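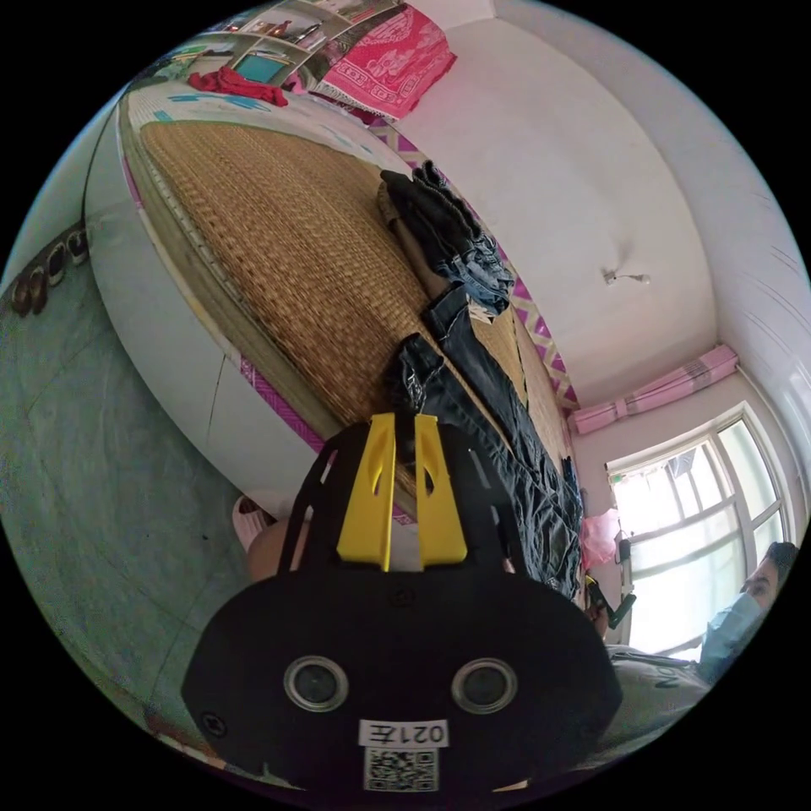
Honeylyn Calimlim told us at the first meeting that a death notice is paid for by the line and we should read every one of them with that in mind. We wrote it on the front of the folder and mostly kept to it.

Death notices in the Troreck Courier: what families put in and what they leave out
Group report, final version, July 2023

What we did

Read death notices. Lots. The paper's back issues are in the town library, bound up to a certain year and after that on the Cendedine reader, which lets you search by surname but not by type of notice, so you have to page through. We wanted 3,000 notices. Got 1,065. More on that under Problems.

Each notice went on one row of a spreadsheet. Columns: name, age given or not, maiden name, place of death, verb used (died, passed away, fell asleep, etc), relatives named, flowers or donations, undertaker, funeral time, any verse. Two of us did the typing and the other one checked. We swapped in April as the checking was sending everybody mad.

What we expected

That the old ones would be religious and long and the new ones short and plain. Wrong on length. The early notices are tiny, three lines sometimes, surname first, then the street, then "no flowers". The longer ones come in later, with grandchildren listed and nicknames in brackets and the dog. We found 69 with a pet in them. All in the later half.

Verbs

"Died" never goes away but it drops back a lot. "Passed away" takes over, then you get "peacefully" stuck on the front of nearly everything. "Suddenly" is the other one. We had a long argument over whether "suddenly" is a code for something. Decided we can't tell from a newspaper and took the paragraph out. "Fell asleep" is nearly all chapel families, going by where the funeral was held.

Who gets named

Wives are the worst recorded. In the early volumes a married woman is quite often "wife of" and then his full name and his job, and hers is only an initial. We could not work out the first name at all for some of them. Maiden names (née) turn up more when the family came from outside Troreck, we think so that people back home would recognise who it was. Could be wrong, it is only a guess from reading them.

Sons before daughters, even where the daughters are older. This carries on much later than any of us thought it would.

Undertakers

Modise and Sons are in far more notices than any other firm. There was a second firm out at Gatura whose notices all follow one pattern, same order, same closing line, so we reckon the undertaker wrote them and the family only filled in the gaps. We put these in a separate sheet, 200 of them, and left them out of the wording tables. Otherwise they swamp it.

Problems

Time, mainly. Each notice took longer than planned, esp. the older print where the ink has gone through the page. Two volumes were away for rebinding and came back after we had finished typing. Not included.

Duplicates. Families often ran the same notice twice, and sometimes corrected it the second time – a missed brother, wrong chapel. At first we deleted the repeats. Then realised the corrections were the interesting bit and had to go back for them. Probably lost a few.

Age. We should of had a column for "aged" against "in his 80th year", which are not the same thing and we mixed them up untill row 300-odd. The average age table has been dropped for this reason.

Next time

Smaller. One decade, done properly. Agree the columns before typing anything. Also look at the In Memoriam column, which we kept reading when we were meant to be doing the notices – the verses repeat, and there must have been a book of them at the counter to pick from. Honeylyn thinks the paper kept a card with numbered verses on it. We have asked the library and are waiting to hear.

Spreadsheet is in the shared folder, second tab is the clean one.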